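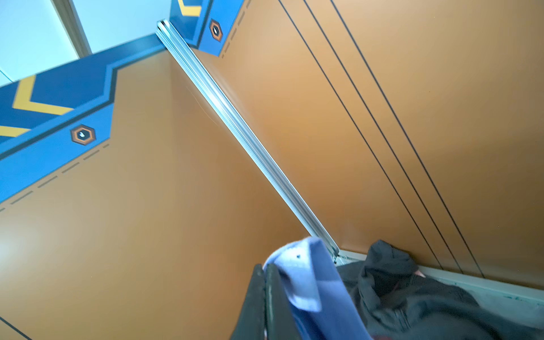
slotwise_k

Last updated: 3 Aug 2022

Inside corner detail on a small paneled enclosure – gap at the floor joint

I have a small enclosure built on slotted aluminum extrusion with printed panels for walls and a marble-pattern floor slab. The vertical rail sits in the inside corner and is exposed, with a small bracket at its foot. The panels came from Zomum, the extrusion and trim from Brarer. The floor is a Sovton slab, trimmed on site.

Dimensions that matter: inside width at the back is 600 mm, panel height is 476 mm from the top of the floor trim. The total run of trim, all pieces added together before cutting, was 2,603 mm.

Problem 1. The two trim strips meet at the corner under the post and do not close. There is a slight gap in the metal and it holds debris. I clean it out and it comes back, mostly grey crumbs. I would like to know whether people close this with filler, a cap piece, or a recut.

Problem 2. The artwork on the two walls runs up to the corner from both sides. The blue band and its navy outline have to read as continuous at eye level. The rail covers a strip of the artwork on each side, and Zomum's template made no allowance for that. I can live with it on the hexagonal emblems. On the chevrons it looks like a mistake.

Problem 3, minor. The orange panel has thin dark vertical lines that stop just above the floor. Any lean in the panel shows against the rail immediately. I have shimmed it twice.

The frame was squared before the panels went in and I don't want to take it down again unless I have to.

tmilled

The gap is the floor pushing the trim out. You sized the slab to the nominal inside width and left nothing for movement. Pull the trim, take 1 mm off the slab on the two back edges, put the trim back. It will close by itself.

Filler in that joint is a waste of an afternoon. It will crack along the metal the first time the bench gets bumped.

slotwise_k

The slab has clearance. I can slide a card between it and the trim on both sides, and the card goes in to the same depth all the way along. If it were pushing, it would be tight somewhere.

tmilled

Then the cuts are off. Did you miter them or butt them?

slotwise_k

Butted. The long strip runs through and the short one meets it. The end of the short one was cut on a chop saw with a general purpose blade and then filed by hand. The file is the likely culprit. I checked it against a square afterward and there is light at the bottom of the cut.

orrin_bay

I would not recut. I built four of these for the Bundgaard project in April and every one of them had that gap to some degree. The extrusion has a radius on its outside edge and the trim does not, so there is always a small void where the two meet the post. You can get the cut perfect and still see it.

What we did was a dab of clear silicone pushed down into the joint from above with a toothpick, wiped flush with a gloved finger and a little soapy water. It doesn't look like anything. It keeps grit out, and you can pull it with tweezers if you ever need to disassemble.

Vacuum the joint first with a crevice tool and then go over it with tape. If you silicone over the crumbs you will be looking at them forever.

tmilled

Silicone next to a printed panel is asking for trouble. Acetoxy cure gives off acetic acid and I have seen it fog a print. If the OP goes this way it needs to be neutral cure, and it should say so on the tube. I still say recut. A butt joint in trim is a ten-minute job with a decent blade.

orrin_bay

Neutral cure, agreed. I should have said so. I disagree on the ten minutes. The short strip is captured by the post bracket, so the bracket has to come off, and then the post is standing on nothing but the top joint while you work.

slotwise_k

The bracket is what puts me off too. It took a long time to get that post plumb.

Some background on why the gap bothers me more than it should. What goes into the box is mostly fabric, and some of it is light.

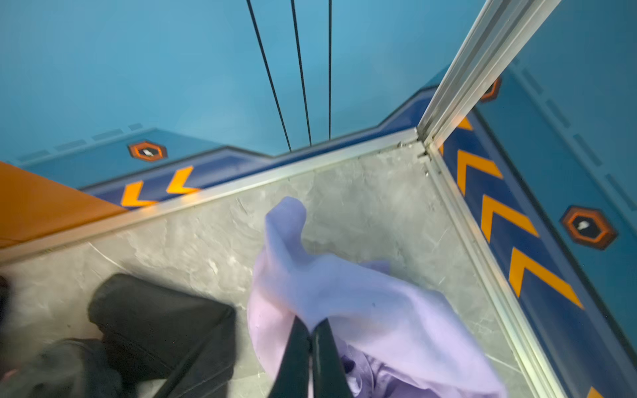

A crisp cotton will pass over that corner all day. Soft, slightly sheer cloth spreads out toward the trim when it is put down in folds, and if an edge finds the end of the short strip I expect it to catch. I ran a scrap of nylon stocking along both strips yesterday. The long one is clean over its whole length. The short one pulled a thread right at the joint, at the bottom of the cut where the file left a burr.

So there are two separate things to fix. One is the burr, which is my workmanship. The other is the void, which per orrin_bay may be built into the profile. I would prefer to deal with both without moving the post.

The floor has also picked up fine scratches. They don't show much against the mottling unless the light is low and from the side. I have been wiping it dry, and I suspect I am dragging the same grit out of the corner and across the slab every time.

dunnage_only

Stop dry wiping. Damp microfiber, fold to a clean face after each pass, and always work toward the open side and away from the corner. If you finish every pass in the corner you are loading the joint yourself.

For the burr you don't need to remove anything. Fold a strip of 400 grit over the end of a feeler gauge, slide it into the gap with the abrasive facing the cut, and draw it up. Ten strokes, check with the stocking, repeat. Mask the panel and the slab on both sides before you start. Put a vacuum nozzle next to it while you work because aluminum dust on a printed surface smears grey.

cornerblock

Adding a data point on the artwork. I had panels done by the same firm. Their template measures to the outside of the frame, and you have to tell them in the order notes how much the rail hides. I gave them 20 mm per side for a 20 series rail and the bands met correctly. If you only give them the opening size, they center the emblems on the opening and the band steps end up wherever they end up.

They reprinted one panel for me at a reduced rate when I sent a drawing. I was charged 156 for the one sheet, shipping included. It may be different now.

slotwise_k

156 is less than I assumed. I had put the reprint off on the basis that it would cost as much as the first set. I will send a drawing with the covered strip hatched.

Question on that: did you have them stop the background color at the rail or carry it behind?

cornerblock

Carry it behind. Always. If the panel shifts by a millimeter you see a blank edge otherwise, and it will shift. The only thing that should respond to the rail position is the band and whatever sits on it. Dashed lines as well. I had one that ran down beside the rail and it looked crooked until I moved it further out, because the eye compares it with the grooves.

tmilled

On the lean, which everyone has skipped. Shimming the bottom of a panel only works if the top is free. If the top edge is held in a slot or under a clip, you are bowing the sheet and the lines will look wrong in the middle even when both ends measure correctly. Release the top, set the bottom, let it hang, then clip the top where it wants to be.

Measure from the rail to the nearest dark line at three heights. If the middle number differs from the other two, it is bowed. If they change steadily from top to bottom, it is leaning.

slotwise_k

Measured. Top 41.0, middle 42.5, bottom 41.0. So it is bowed, and my shims are doing it. I will take them out and start from a free top edge.

orrin_bay

With a 476 mm panel that is a fair amount of bow. Check that the clip isn't bottoming out on the panel edge. We had that on two of ours and ended up taking a hair off the clips.

slotwise_k

Update.

Burr: done with 400 grit on a feeler gauge as dunnage_only described. It took a good deal more than ten strokes. The stocking now passes over the joint in both directions without catching. I finished with 600 grit for no measurable benefit.

Void: neutral cure silicone, clear, pushed in from above after vacuuming and taping. I masked the panels, the post grooves and the slab. The lowest groove of the post wicked a little up into itself behind the tape and I had to pick it out with a wooden stick. Anyone copying this should plug the groove with a twist of paper first.

Bow: shims out, top clips released, panel reset. Readings are now 41.5, 41.5, 41.0. Good enough for me.

Artwork: drawing sent to Zomum, no reply yet.

tmilled

I would still have recut it. Check the silicone after a month and pull on it with tweezers at the trim side. If it lifts, you left cutting oil on the metal.

slotwise_k

Wiped with isopropyl before masking, both faces. I will pull on it anyway and post the result.

dunnage_only

Use the stocking again when you do. Cured silicone grabs sheer fabric worse than a burr if it sits proud of the trim, and soapy water doesn't always take it down flush. If it does grab, shave it with a fresh blade held flat on the metal.

slotwise_k

Tested after reading that. It does grab, slightly, on the short side. Shaving it tonight.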